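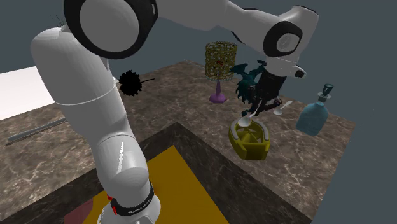 Wanted: sceptical adults for a study of household robots

Lovidby is looking for people who clean, tidy and put things away, paid or unpaid, and who doubt that a machine could do it for them. We doubt it too. We would like those doubts written down properly, by people who know what a kitchen bench looks like at the end of the day.

The study is called Mugo. It covers 115 short chores, most of them dull: spoons into a basket, a bottle moved without knocking its neighbour, dusting around a lamp, picking up an ornament with awkward bits sticking out. Each chore is attempted by a robot arm in simulation. You watch the recordings, mark each attempt as done, partly done or not done, and say in plain words what you'd have to fix afterwards.

A warning about simulation. Nothing in it is greasy, and a dropped bottle costs nothing. A pass on screen tells you very little about a real share house in Drirkside, and we won't be claiming otherwise in the report. We have read plenty of cheerful brochures about the home of the future and are still doing our own washing up.

What's involved

You'd attend 4 sessions at our rooms in Drirkside. Tea, coffee and biscuits are on the table. Payment is $566 for the full set, paid by bank transfer after the last session. If you pull out early you'll be paid for the sessions you came to.

Who we're after

There are 19 places. We want cleaners, carers, aged care and motel staff, shop assistants who restock shelves, and parents or anyone else who runs a household. You need to be 18 or over and comfortable reading and writing in English. No computing background is needed — if you work in robotics, or someone in your household does, please leave this one alone.

You do not have to dislike robots. You do have to be willing to write "not done" when the spoon is near the basket and the basket is still empty. Our June pilot had too many generous markers, and we threw out a good part of it.

Who's paying

Idine, a maker of home appliances, funds the work. It will see the results when everyone else does and has no say over the wording. Your name won't go to them.

To apply

Send us a few lines on the chore you'd least trust to a machine, and why. Skip the résumé. Mark your email "Mugo participant" and include a daytime phone number. Applications close September 3, 2018. We'll reply to everyone, including those who miss out.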